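Room walk-through, Emeso building, upstairs front
Checked by: Manuela D'Amico
Date: 1 Jan 2018

Happy New Year, everybody! I did the walk-through with coffee and far too much leftover cake in me, so the comments run long. Same sheet as before, OK / FIX / WATCH next to each line, and my two cents after it.

Door and closer: OK. Swings shut by itself, latches, doesn't slam anymore (thank you whoever oiled it).

Exit route to the hallway: OK. You can walk it with your arms out. Keep it that way, please, no boxes "just for tonight."

Extinguisher by the door: OK. Needle in the green, pin in, tag good through March. I've put a note in to Furker so we get the service visit before it runs out.

Ceiling lights: WATCH. One over the door takes its time coming on. Not dangerous, just annoying, and I'd like the spare tubes ordered anyway.

Carpet: OK. I went over it in socks looking for lifted seams and found none. Vacuum could go a little closer to the walls.

White table: OK. I leaned on it pretty hard and it didn't budge. Rounded corners, which my hips appreciate! The cable hole in the top has a nice smooth rim, so no chafing there. Nothing sharp underneath either, I got down and felt along the edge.

Bar chair: OK. Sits flat on its metal legs. I tightened two screws under the seat while I was down there, they were barely loose.

Floor stands: WATCH. The round bases are good and heavy, but the poles are skinny and easy to miss when you're walking along chatting with a mug in your hand. I'd love them pushed in toward the wall when they're not needed.

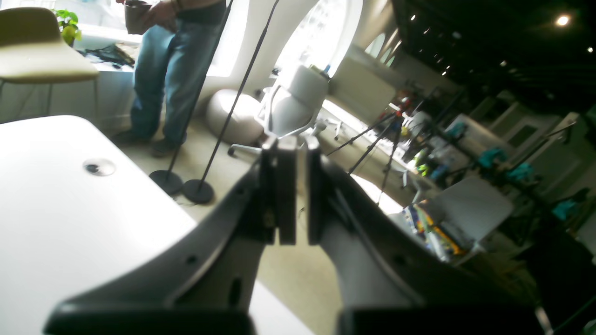
Windowsill: FIX. This one is my pet peeve, I know. The cables up there need to be sorted and tied, and anything that isn't being used should go in the Nirach cabinet. The plant can stay, I like the plant! But water and wiring on one sill make me nervous, so let's give it a deep saucer or find it a different spot.

Power strips: OK. No strips plugged into strips, no warm plugs.

First aid box: FIX. Down to 5 bandages and no tape. Refill is on the Arango order.

I'll stop by again once the sill is done. If you get to it before I do, initial the line and leave the sheet on the clipboard.

M. D'Amico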